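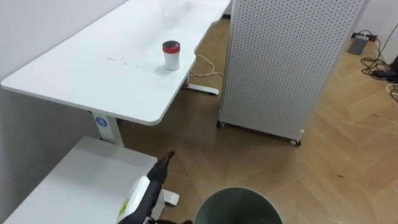

Week 7 is my favorite week of the course, so please come awake! We're finally getting to cast shadows, and to the question painters have argued over for centuries: what color is a shadow, anyway? Most of us grow up reaching for black. Try looking at something small and pale on a white surface, like the container with the red lid on the big white table, and ask what its shadow is made of. It's a soft gray, lying to the left of the base, and you could mix it without touching the black tube. Then look at the wall, light gray-white beside the table and a good deal darker lower down in the shade. Same wall, two paint mixes!

**Words to know**

- *Local color* – the color you'd name if somebody asked you quickly ("the wall is white")
- *Form shadow* – the side of a thing turned away from the light
- *Cast shadow* – what the thing throws onto whatever is next to it
- *Reflected light* – light bouncing back into a shadow from a nearby surface

Reflected light is where it gets really fun. Put a lemon on blue paper and the underside goes greenish. Rungnapa Khunthong tried this in November with an orange and a purple scarf, and her study is still up by the sink – go and stand in front of it for a while.

**Mixing grays**

Start with ultramarine and burnt sienna. Equal parts give you something close to black, so add white a little at a time and tip it toward blue or brown as you go. Make a strip of 7 steps, light to dark. Do a second strip with a red and a green of your choice. Label the back, please (Pongsak, I mean you).

**For next time**

1. One egg on white paper, one lamp, no black paint.
2. The same egg with the lamp moved to the other side.
3. Read the Wolitz handout, pages 2 and 3 only. The bit on colored lamps is terrific.

Squint a lot. It flattens out the fuss and the big values jump right out at you.

S. Wiriya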